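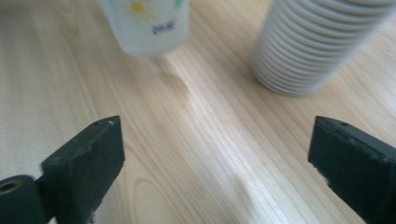

Plemell, August

I finished the last pass on the Badska character sheets tonight, so the forum can open its second chapter whenever the other mods are ready. We had 9 applications waiting when I sat down after dinner. I approved most of them, sent two back for changes, and left one alone until I've had some sleep.

The two I sent back had the same problem. Both spent 3,000 words on the character's childhood and then one line on what the character wants now. I can't do much with that as a game master. If your ferryman grew up in an orphanage on the Narkusel side, fine, but when he walks into the tavern in the first thread I need to know why he came in and what would make him stay.

I also changed the minimum for the history section. It used to be 449 words, a number left over from a word counter one of us used years ago, and people kept asking what it meant. Now it's 300. Appearance has no minimum at all. Eye color and height are enough if that's all you've got — you can add the scars later.

Shapeshifters are still limited to one per player. I know this is unpopular. Last chapter half the market thread was foxes and crows listening in on each other, and the people playing plain merchants stopped posting. If you want a second one, retire the first and write the exit post.

My own character this time is a toll keeper on the Majumder road. She's in her fifties, bad hip, good memory for faces, owes money to the salt guild. She has no magic. I've played her in two private threads to find her voice and she talks less than I expected, so my posts are getting shorter. I had a whole speech ready for her about the flood and she wouldn't say any of it.

Still to do before opening: the map needs the new bridge, the calendar page says winter and should say early spring, and the bestiary has two entries for marsh hounds that don't agree about whether they can swim. I think they can. I'll check the old threads tomorrow.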